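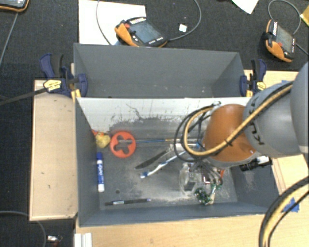 I finished sorting the shed in December, and it took a good deal longer than I had planned. I had set aside a weekend. It ended up being most of my evenings until the holidays.

The trouble was the screws. When my father moved into a unit he gave me all of his hardware, which lived in margarine tubs, coffee tins and a cutlery tray with a cracked corner. I put it on the bottom shelf beside my own tubs and for years I simply bought a new packet whenever I needed something. By last spring I owned three part packets of the same 50 mm deck screw and could not have found any of them in under ten minutes.

My first attempt was to sort everything by type. Wood screws, machine screws, bolts, nails, wall plugs. This sounds sensible and it does work for a shop. At home it meant I had one very full container of wood screws and had to dig through it each time. I gave it a month and then tipped it all out again.

The second attempt was by size, with a gauge card I bought online. The card is good and I still use it. Sorting by size was too slow, though, and I kept putting off the tub of odds and ends my father had labelled "useful".

What I do now is sort by job. There is a drawer for hanging things on plaster, a drawer for the deck and fence, one for hinges and door furniture, one for the bikes and one for anything electrical. If I am fixing the gate I pull out the fence drawer and take the whole thing outside. Some items are in two drawers, and I have stopped worrying about that.

The drawers are from a range called Taltitz, bought second-hand from a dental supply place that was closing its storeroom. There are 22 of them in a steel cabinet. They run well except for the bottom row, where the runners were bent before I got it. I straightened two with pliers and left the last one alone. It holds sandpaper, so it doesn't get opened much.

For labels I tried a label maker and went back to masking tape and a marker. The printed labels looked better but I kept changing my mind about what went where, and peeling them off left a grey sticky patch on the drawer fronts. Eucalyptus oil takes it off. So does methylated spirits, but it also took some of the colour out of the plastic, so test a spot at the back first.

I weighed the things I threw out, mostly out of curiosity. Rusted nails, stripped screws and mystery brackets came to about 3 kilos, and that went in the scrap metal bin at the tip. A jar of brass picture hooks weighed 743 grams on the kitchen scales and I kept the lot. I don't have that many pictures, but they are nice hooks.

A few smaller notes for anyone doing the same.

Do it on an old bedsheet. You can pick up the corners and pour everything back into a bucket when it's time for tea.

A magnet in a sandwich bag is the quickest way to separate steel from brass and aluminium. Turn the bag inside out and the steel drops off. It won't catch most stainless, so go through what's left by hand.

Keep one container for things you can't identify, and only one. Mine is an ice cream tub. When it fills up I go through it and throw out whatever I still don't recognise. I have done this once so far and have regretted a single item, a small threaded collar that belonged to the sprinkler.

Allen keys go on a nail in a bunch. I tried a rack for them and never put them back in it.

The whole job cost me less than I expected. The cabinet was the main expense, then the gauge card and a roll of tape. I had been looking at a new wall system from Zorkmont, with the clip-on bins, and it would have come to several times as much for fewer compartments. The bins looked sturdy enough in the shop. They were also open at the top, and my shed has a gap under the eaves that lets in every leaf in the street.

Next is the paint shelf. I opened one tin to see what colour it was and the skin on top was as thick as my thumb, so I expect most of it will be going. I need to ring the council and find out when they take it.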